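The Mug Tree Lady of Mavcombe

I first heard of Domnica Barbu from my sister, who had bought one of her mug trees and wouldn't stop talking about it. I don't even like mug trees! My grandmother had one, it wobbled, and it killed at least two good cups. So I called Domnica up and told her that, more or less, and she laughed and invited me over to Mavcombe for coffee.

She used to draw shelving for a company called Hollmann. "Brackets, mostly," she says. "Very good brackets. I can still tell you what they weigh." She left after 22 years and started Prelora with a short list of kitchen things she wanted to draw herself, and the mug tree was at the top of it.

Why that one? "My kitchen had no cabinets over the sink," she says, pouring. "I had six mugs and nowhere to put them. Everything in the stores was the same, a round foot with a stick in the middle. You hang one big mug on it and the whole business leans over like it's listening to you."

Her first idea was simply a heavier foot. She made it (her brother-in-law has a lathe) and hated it, because she had to use both hands to shift it when she wiped the counter. The next few she won't discuss. Then one evening she was looking at an old paddle hanging in the hallway, the beach kind, and she wondered what would happen if the post moved off the middle and down to the handle end.
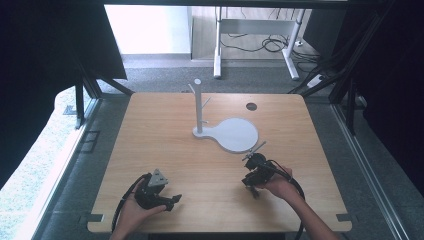 "People ask me if it's for tennis," she says. "I tell them yes, obviously." She likes a wide part you can set something down on, a sugar bowl or the one cup you're about to use, and she likes the post out of the way at the narrow end. I asked about the pegs, which go off at different heights and in different directions, and got a long answer. The short version is that mugs bump each other when the pegs sit level, and she can't stand the clinking.

She is just as firm about color. White, and that's it. Her nephew wanted a green one for his apartment and she told him to buy paint.

We got onto the rounded cap on top of the post, which I had taken for decoration. "That's where your hand goes!" She sounded a little offended. "You pick it up by the post. You want a nice round thing under your palm at seven in the morning."

She sold 108 of them last year, nearly all through a housewares shop in Tratidberg, and she packs every box herself at the dining table. A smaller one is planned for September, for people who live alone or who, as she puts it, "have finally thrown out the ugly mugs." I asked how many ugly mugs she still owns. She got up and made more coffee.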